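Programs > Land and Growth > Grantee reports > Stemow Valley

Progress report: Can the Stemow Valley grow its economy and use less water?

Submitted by Bernice Eshun, project lead
Last updated: 2019-03-16

This report covers the first half of the grant. The work set out to answer one question: whether towns in the Stemow Valley can add jobs and income while drawing less groundwater than they do now. Two towns are in the study, Ballano and Nultville. Ballano has grown steadily for a decade. Nultville has not.

Household survey

We mailed the survey to 428 households. The target in the proposal was 400. Response was better in Ballano than in Nultville, where many addresses on the county list were out of date. Fongchan Rungrueang rebuilt the Nultville list from utility records, and a second mailing went out to the addresses we had missed. We have 87 completed responses from Nultville so far and would like more before we draw any conclusions about income.

The question on water bills gave us trouble. People on shared wells do not get a bill, and several left the whole page blank. We have reworded it for the second round.

Business interviews

We have finished 20 interviews with employers, mostly packing sheds, nurseries and small food plants. The owners were more open about water than we expected and less open about wages. Most said they would put in meters if the county shared the cost. A few already have them and gave us their readings. Two of the larger growers have asked not to be named, and we will group their figures with others in anything we publish.

Groundwater data

This part is behind schedule. The Onsri monitoring wells were supposed to give us a continuous record, but there is a gap of several months where the loggers were down. We can fill part of it with hand readings kept by the irrigation district. The rest will stay blank, and the final report will say so.

Early figures suggest that pumping in Ballano rose more slowly than payroll did. We do not want to lean on this yet — one large farm leaving the basin could account for most of it.
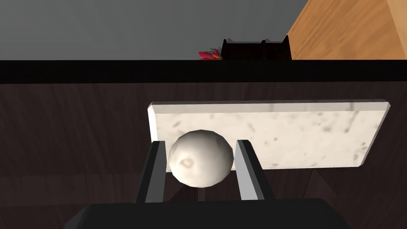 4 min read

Budget

Spending is close to plan. Travel came in under budget, and postage went over on account of the second mailing. We ask to move the unspent travel money to data cleaning, with no change to the total. A line-by-line statement is attached separately.

Next steps

The second survey round goes out once the new wording is approved. Fongchan will finish the well record and hand it to our outside reviewer. We plan a public meeting in each town to go over what we have, starting with Nultville, where people have told us they rarely hear back after a study. A full draft should reach you in September.

We need one decision from you before then: whether the final report may include the district's hand readings as an open data file. The district has agreed in principle but wants to hear from the funder first.

Contact the Stemow Valley project | Copyright 2019 | Back to top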